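Ticket 1334: stock counts wrong after Wuvov update
Status: open (vendor wants to close, see below)

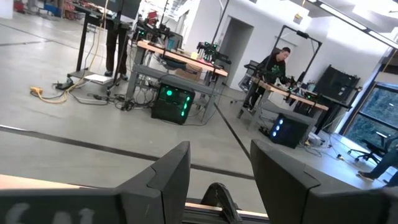 *Draswood, main room, floor side.*

**2024-05-27, first entry**

Since the update went on at the Draswood site, the stock page in Wuvov shows 149 items under consumables. The shelf count done by hand on the same morning gave 70. The old version agreed with the shelf to within a couple of items for as long as we've had it, so I'm not inclined to blame the shelf.

Raised with Schwaiger, who supply and support the software. Their first reply was that we had "probably imported the list twice". We have not imported any list since the original set-up. I also note that twice 70 is not 149.

**Tried so far**

- Signed out and back in. No change.
- Cleared the browser cache, as asked. No change.
- Tried a different browser. No change, and it lost my column widths.
- Ran `Rebuild totals` from the admin menu. It took most of the lunch break and finished with a green tick. Total still 149.

I'd like to know what the green tick means. As far as I can tell it means the job ended.

**Reply from Schwaiger support (pasted)**

> Thank you for your patience. This is a known display matter and does not affect your data. Please disregard the total and use the export.

So I used the export. The export has 149 rows. If the display is wrong and the data is fine, the export ought to have 70, and I've told them so.

**Next day**

Went through the export line by line, which I had hoped to avoid. Findings:

1. Items marked "retired" are back in the list. Most of the extra rows are these. Some go back to before we moved rooms.
2. Items with a trailing space in the name appear as separate items. `Tape, cloth` and `Tape, cloth ` are both there, with different reorder levels.
3. There are 2 rows with no name at all and a reorder level of zero. I can't find them anywhere in the old version and I don't know what they are.

Point 1 looks like a filter that got dropped in the update. Point 2 was always there, I suspect, and the old version was trimming the names on the quiet. Both are guesses. The release notes say "improved stock handling" and leave it there.

Sent all this to Schwaiger with the file attached.

**Second reply (pasted)**

> We have been unable to reproduce this on our test system. Could you confirm that your site is on the latest version?

Confirmed, again. It was the latest version that did it. Asked whether their test system has any retired items in it. No answer to that part.

**Ledberg comparison**

Ledberg are still on the old version and share our item list, so I asked them for a total. Theirs comes to 70 for the same category. I would call that reproduced, the other way round. They have been advised to hold off updating until this is sorted. Schwaiger's automatic reminder tells them to update at every login, which doesn't help.

**Workaround**

Filter the export on status = `active`, trim the names in a spreadsheet, delete the two blanks, count what's left. It does give the right figure. It is also more work than counting the shelf, so please don't log it as a fix.

Automatic reordering is switched off at Draswood for now. Leave it off. It had already drafted an order for three retired lines before I caught it, and I had to cancel each one separately.

**Outstanding**

- [ ] Schwaiger to say whether the status filter was removed on purpose
- [ ] Schwaiger to explain the blank rows
- [x] Ledberg told not to update
- [ ] Roll back? Asked, told it "isn't recommended". Asked whether it's possible. Waiting.

Vendor has set their side to "resolved pending customer confirmation". Customer does not confirm.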